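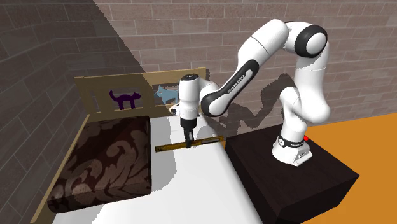 **Vetlow Makers' Club – Home Electronics Bench**

# Getting a home cinema under the thumb of one remote (and keeping it there)

Last updated February 15, 2024

I love this job. Take a living room with four remotes down the side of the sofa, spend a wet Saturday on it, and by teatime one button dims the lamp, wakes the amplifier and drops the screen. These are the tips I keep repeating on bench nights, written down so that you can have them at home too. Most of them cost nothing, and the rest cost less than a takeaway.

## Before you buy anything

Put fresh batteries in every remote you own and try them all again. I know! But a good third of the "broken" remotes that come to the bench are fine once the battery springs have been cleaned. If there is white or green crust on the contacts, take the cells out, dab on a little white vinegar with a cotton bud, wait for the fizzing to stop, wipe with a second bud dipped in clean water and leave the thing open overnight. Pull the springs gently forward with a fingernail before you put the new cells in. They go flat with age.

Then check that the remote is sending. Point it at your phone's selfie camera and press a button: on most phones you'll see a faint purple flicker from the little lamp at the end. Use the front camera for this, as the rear one on many phones filters infrared out. No flicker on any button means battery, contacts or lamp. Flicker on some buttons only means a dirty keypad.

## Cleaning a sticky keypad

1. Take out the batteries and undo any screws. Look inside the battery bay and under the label.
2. Run an old bank card round the seam until the clips let go. Start at the end furthest from the lamp.
3. Lift out the rubber mat and wash it in warm water with washing-up liquid. Rinse it well.
4. Wipe the circuit board with isopropyl alcohol on a lint-free cloth. Go easy on the black carbon pads, they do rub off.
5. Let everything dry completely – I leave mine on the airing cupboard shelf until the next day.

Don't use kitchen spray on the board. Uriel Cisternas did that to his father-in-law's amplifier remote and the volume went up by itself until July.

## Hiding the boxes in a cupboard

Everybody wants the boxes out of sight, and then the remote can't see them. You have a few ways round it.

**A stick-on repeater.** This is a small receiver that sits by the screen, with thin wires running back to tiny lamps that you stick over the sensor window of each box. To find the window, shine a torch at the front panel at a low angle: the sensor usually shows as a darker dot behind the plastic. Hold the lamp on with masking tape for a week before you use the proper sticky pad. You will want to move it at least once.

**A mirror.** No, really. Infrared bounces beautifully, and a small mirror tile on the opposite wall can be enough. I ran my own set-up this way for two winters with a tile from the bathroom leftovers, and it was lovely. Plain white gloss paint works a bit too, so try pointing the remote at the ceiling first.

**Cloth instead of wood.** Swap the door panel for speaker cloth stapled over a light frame. Most speaker cloth lets infrared through, and it lets heat out as well, so your amplifier will thank you. Test a scrap by draping it over the box before you cut into a full metre.

Whichever you go for, leave a hand's width of air above an amplifier and a gap at the back of the cupboard. If the top of the case is too hot to rest your palm on, it needs more room.

## Ghost presses

Is the player pausing on its own? Sunlight is the usual suspect, followed by cheap LED lamps, and then the screen itself. Stick a bit of paper over the sensor with a pinhole in it and see whether the trouble stops. If it does, swap the paper for a layer or two of brown parcel tape, and add layers until the ghost goes away and the remote still works from the sofa.

It's worth switching off lamps one at a time while you're at it. The one that did it at my house was in the hall, and I'd never have guessed.

## Teaching a learning remote

I'm very fond of the old Orkard learning remotes that turn up at car boot sales. They have proper buttons, they take ordinary AA cells and you can work them in the dark. The Trolus ones are smarter looking but the memory empties itself when you change the batteries, so have the new cells ready and be quick.

A few things that make the teaching go smoothly:

- Lay both remotes flat on a table, nose to nose, a thumb's length apart.
- Close the curtains and turn off nearby lamps.
- Tap the button you're copying. Holding it down teaches the remote a long string of repeats, and you'll get double presses for ever more.
- Test every button as you go.
- Learn "on" and "off" as separate commands if the box has them. A single toggle button will get out of step sooner or later, and then the screen goes up as the projector comes on.

The Orkard manual claims more than 1,000 stored commands. My sheet for the whole living room uses 8 of the big buttons and a handful of small ones, and that covers a normal evening.

If your remote uses code numbers, write the working one on a sliver of masking tape and put it inside the battery cover. My Shakya amplifier is 791, and I have looked that up more times than I'd like to admit.

## Cables, quickly

Label both ends. Freezer labels stay put far better than paper ones, and a paint pen beats a biro on dark cable. Keep mains leads to one side of the cupboard and signal leads to the other, and cross them at right angles where they have to meet. Hook-and-loop strips are much kinder than cable ties when you come to change something – and you will! Leave enough slack to pull each box right out and turn it round with everything still plugged in.

Spare strips, cotton buds and a bottle of isopropyl are in the blue drawer at the club. Put the lid back on the bottle, please.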